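Feb 27, 2026. Play kitchen corner, Skurnside room

Got the pretend food set out on the white top today, finally. The Draduvmont box was a mess, stuff from three sets mixed together. Wiped everything down first, soap + warm water, cloth only on the bamboo (don't soak it, the slats swell).

Steamer goes on the right with the bun in it. Fruit stays off to the left, well clear, otherwise kids pile it all in the basket and we lose the bun underneath. Tried the pale cloth under it all for a bit, took it off again, slid everywhere.

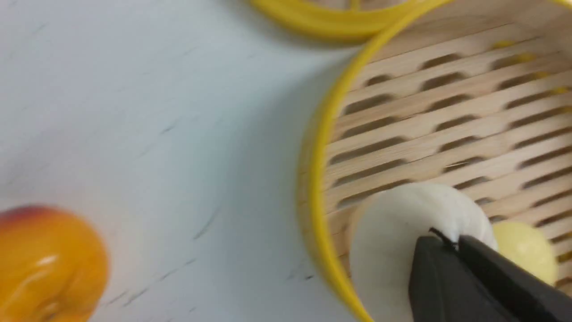 Slots in the slatted floor need a proper look before open day. Ran a fingertip along them, two rough spots near the rim. 240 grit, light, then wipe. No oil untill we hear back from Farahani on what's food-toy safe.

Yellow on the rims: check for chips every time it goes back in the box. Same yellow as the Skevlow lids? Hold side by side tomorow, if it matches order touch-up from them, item 647.

Budget line for the corner has 68 left. Enough for the touch-up, not for a second steamer. Ask again in September.

To do
- sand rough spots
- new label for box 23
- more buns, not enough for a group
- find out where the tongs went

Leaving it set up overnight, lid off so the bamboo can air.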